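Hair ties on the kitchen table: a shop owner on sorting small accessories
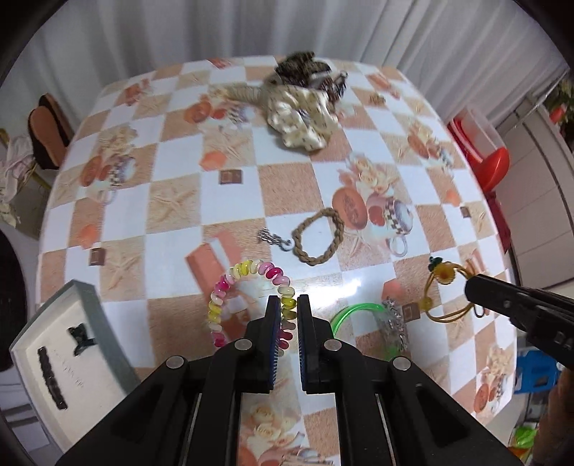 Hair ties, clips and scrunchies on a checkered oilcloth, with a white box for the clips.

The owner of Lolis, a small accessories shop in Orkport, does most of her sorting at a table. She has sold hair ties, clips, bands and low-priced jewelry for 10 years, first from a market stall and then from a shop on Salazar Street. She also visits customers who want help getting a drawer or a bathroom shelf in order. She asked that her name be left out, as the shop is better known than she is.

She said the home visits started in January, after a customer came in to buy a pack of plain elastics and mentioned that she had bought the same pack the month before.

"She had plenty at home. She couldn't find them. They were in coat pockets, in the car, in the bottom of a gym bag. I told her to put everything in one bag and bring it to me, and she said it would be easier if I came over."

Her first step is always to clear a table and tip everything out. She prefers a cloth to a bare surface. "Small things roll. On an oilcloth they stay put, more or less, and you can wipe it when you're done. A busy pattern makes it harder to spot a little clip, but people have the cloth they have."

After that she spreads the items apart before deciding anything. Spiral ties, she said, should be looked at one at a time.

"The spiral ones stretch out. If it's only a bit loose, you can put it in hot water and it pulls back. I use a cup of water just off the boil and leave it for a few minutes. I wouldn't do that with one that has beads, because of the glue. Those I just leave alone overnight and see."

Scrunchies go in a pile of their own. She does not mind if the pile is messy at first. Satin ones she washes by hand in cool water and dries flat – she does not put them in the dryer. Printed cotton can go in the machine in a mesh bag.

"People keep scrunchies for the print. They have a leopard one or a floral one, and they don't want to give it up even when the elastic is gone. So I open the seam and put in new elastic. It's a small job if you can sew at all."

Thin elastics with a flower or a bead on them are the ones she sees broken most often. The decoration is heavier than the band, she said, and children pull on it. She ties a small knot if there is enough length left and throws the band out if there is not.

Clips are put in a box as soon as they turn up. She likes a shallow, open one with a pale bottom.

"A black claw clip in a dark drawer, you won't see it. Put it in a white box and there it is. I don't use lids. With a lid, people set things on top of the box and don't open it again."

There are usually a few items on the table that have nothing to do with hair. Bracelets and keychain charms come up at almost every visit. She leaves those where they are until the end and then hands them over together, so the customer can decide where they belong.

Plastic hair bands are the hardest to store, in her opinion. They do not stack well, and they snap if they are pushed into a drawer. She hangs them on a rail or around a jar. Anything with sequins or chain is kept apart from the satin and from knitted things, where it will snag.

A home visit costs the price of her time and takes most of an afternoon. She has done 4 of them in one day, which she said was too many. The shop itself carries 442 different items, most of them supplied by Brernar, a wholesaler across town. She used to stock 700 and cut the list when she moved from the stall.

"It was the same problem as my customers had. I was ordering things I already had in the back."

Asked what she keeps at home, she said a bowl by the door with plain black elastics in it, and one good clip.

"My daughter takes the elastics. The clip I've had since before the shop."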